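Brandel Mobile Whiteboard – large, on casters

Back in stock as of October. White writing surface, black edge trim, black metal stand with splayed legs. Rolls where you need it, parks next to a table and stays out of the way of the chairs.

Item no. 189
Ships from Doltville, 2 boxes (board in one, stand and casters in the other)
Magnetic surface, takes any small magnets
Dry erase markers only please – no paint pens

Assembly: two people, one hex key, key is in the box. Put the stand together first, then hang the board. Don't tighten the side bolts untill the board sits level. Darius Kütt in the warehouse does it alone but he has done a lot of them.

Cleaning: dry cloth daily. Faint strokes that stay behind come off with the Susside board spray, sold seperately. No kitchen scrubbers. Old marker, left over the summer – spray, wait a minute, wipe, do it again.

Goes well with: long wood-top table with black metal legs, black mesh chair with armrests, desk pen holder. All on the office furniture page. Ask Aurora Cunha for a price on a full room.

Returns OK if the board is unmarked and the film is still on. Scratched in transit – send pictures the same day, we swap the panel and leave you the stand.

Orders before 2 in the afternoon go out same day. Bigger orders, call first.
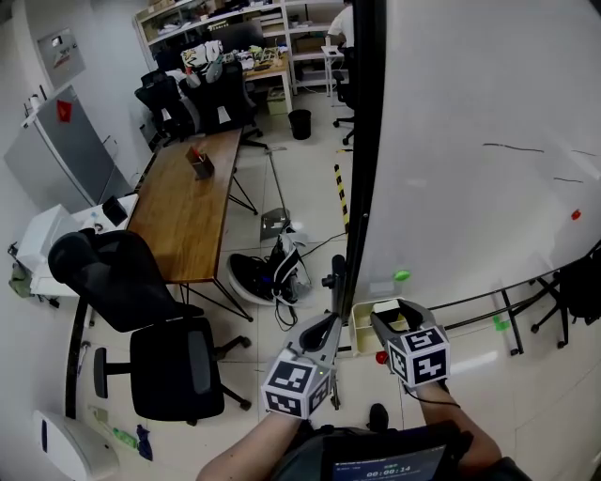
Can I buy just the casters if one breaks?
They're sold one at a time through the parts desk – give them the item number and say whether you need the locking kind.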